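Home | Journals | Browse | Search
Print this article | E-mail this article

3.2 Retention of heat in glazed drinking vessels

Vessels from the Ketetti and Plendby potteries were filled to 15 mm below the rim and left uncovered. Wall thickness was measured at 4 points on each vessel and averaged. The full set of 160 vessels gave 1335 usable readings; the rest were dropped when the probe touched the wall. Figure 1 shows the general form, a cylindrical mug with an open top.

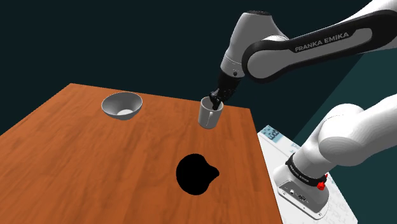
Figure 1. Mug, cylindrical form.

Does glaze on the inner wall change the rate of cooling? The effect was small next to that of wall thickness, and it fell within the error of the probe for all Plendby ware.

Cooling curves were fitted by the method of Ekanayake (Section 2.1). Thick-walled Ketetti pieces lost heat faster in the first minutes, as the clay itself warmed, and more slowly after that.

Print | E-mail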